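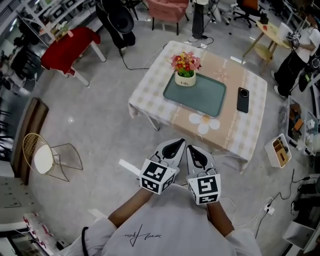

Teaching by Hand: Collecting Table-Clearing Examples
Project report by Kibet Sang, June 1, 2018

Our team wanted a learning system that can tidy a small table, and before it could learn anything it needed examples - lots of them! We called the project Brukum. This report covers the collecting half of the work. Training starts in October.

How we collected

We don't drive a robot at all in this part. One of us holds a gripper in each hand and does the job at the table, and the marker cubes on the handles let the software work out where each hand is and which way it is turned. I loved this from the first session. You stop thinking about joints and just reach for the thing you want (although your wrists do complain after an hour).

Every example begins with the grippers out in front of the body, jaws empty and close together. Then we pick up the phone, lay it in the green tray, move the flower pot to the back of the table and return to the start pose. We shifted the tray and the phone between examples so the system wouldn't learn a single layout by heart.

What we got

Our goal was 1,000 examples by the end of the year. So far we have 272 good ones, and we threw out 38 more. Most of the bad ones had a marker cube turned away from the camera, and in a few the cloth got pinched and dragged along with the phone.

The soft fingers were a great surprise. They bend around the pot nicely, but a phone lying flat is much harder. Sliding it to the table's edge first worked best for me, while Dmytriv's group next door prefers to tip it up with one jaw.

Still to do

We want shorter sessions, 30 examples at most, as our movements got sloppy when we were tired. I'd also like to try a plain cloth and compare the two sets.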